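Zuletzt aktualisiert: September, 16:40 Uhr

Ticket 1423: Greifer schließt beim Ablegen zu früh
September, eingetragen von Mereana Fairweather, Standort Stastcombe

Endlich wieder ein Fehler, bei dem man richtig suchen darf! Zelle Flerkel bleibt beim Falten und Ablegen mit Meldung 592 stehen (Greiferposition unplausibel). Der Arm fährt sauber an, die Finger gehen zu, und dann bricht die Steuerung ab, bevor überhaupt Stoff dazwischen ist. Neustart hilft für ein paar Zyklen, danach dasselbe Spiel.

Was bisher gelaufen ist:

09:10 Log gezogen. Die Meldung kommt immer beim Schließen, beim Öffnen nie. Das ist schon mal ein wunderbarer Hinweis, denn damit fällt der Endschalter für »offen« als Verdächtiger weg.

09:45 Kabel am Handgelenk getauscht (Ersatz aus dem McPhee-Regal). Keine Änderung.

10:30 Finger neu referenziert. Vier Zyklen gut, dann wieder 592. Sehr schön reproduzierbar, so mag ich das.

11:20 Schließkraft von Hand verstellt. Bei niedrigem Wert läuft die Zelle länger durch, der Stoff rutscht dann aber weg. Wert wieder zurück auf den alten Stand.

13:05 Mit grünem Stoff auf der weißen Platte weitergetestet, weil die Kante da für die Bildauswertung gut zu finden ist. Die Erkennung arbeitet tadellos, Kante und Ecke kommen jedes Mal an der richtigen Stelle an. Also kein Kameraproblem, und die Kalibrierung bleibt bitte, wie sie ist!
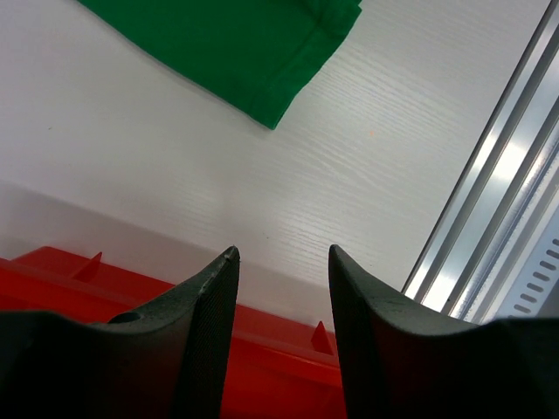
Muss die Zelle bis zur Klärung ganz abgeschaltet bleiben?
Einrichtbetrieb mit reduzierter Geschwindigkeit ist erlaubt, solange jemand am Zustimmtaster steht; der Automatikbetrieb bleibt gesperrt.

14:15 Und jetzt wird es richtig spannend: Der Drendex-Treiber rechnet die Fingerposition nach dem letzten Update mit einem anderen Nullpunkt als die Ablaufsteuerung. Die Abweichung wächst mit jedem Schließen ein kleines Stück, bis die Plausibilitätsprüfung zuschlägt. Passt perfekt zu den paar guten Zyklen nach jedem Referenzieren.

15:00 Alten Treiber eingespielt, neu referenziert, Dauertest im Einrichtbetrieb gestartet.

16:35 Zwischenstand: 99 Zyklen ohne Abbruch. Ich freue mich riesig, lasse das Ticket aber offen, bis der Test auch mit normaler Geschwindigkeit durch ist.

Noch zu tun: Nullpunkt in der Ablaufsteuerung als Parameter anlegen, automatisches Treiberupdate an der Zelle abschalten, Fehlertext zu 592 ergänzen (»unplausibel« allein hilft in der Spätschicht keinem weiter). Wer morgen früh an die Anlage geht, bitte zuerst den Treiberstand prüfen und hier eintragen.

Status: in Arbeit

Kontakt: Automatisierung Stastcombe, Mereana Fairweather | © Stastcombe | Nach oben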